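Guides > Workshop > Fitting a Slot by Hand

3 min read

Print | E-mail this page

When I moved out to Borndale I wanted to cut joints straight away, and my first ones wobbled like a loose tooth! So do take your time here. Mark the slot from the bar itself — never from a ruler — then cut just inside your lines and pare back a shaving at a time, trying the bar as you go. If it sticks, rub a soft pencil along both sides and look for the smudges.

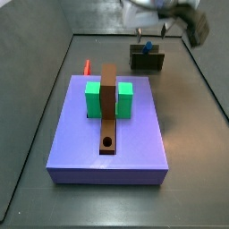

A flat bar in its slot, nearly flush with the top.

Once you're happy, ease the sharp corners with fine paper (I use 2000 grit) and leave it overnight before any glue goes in.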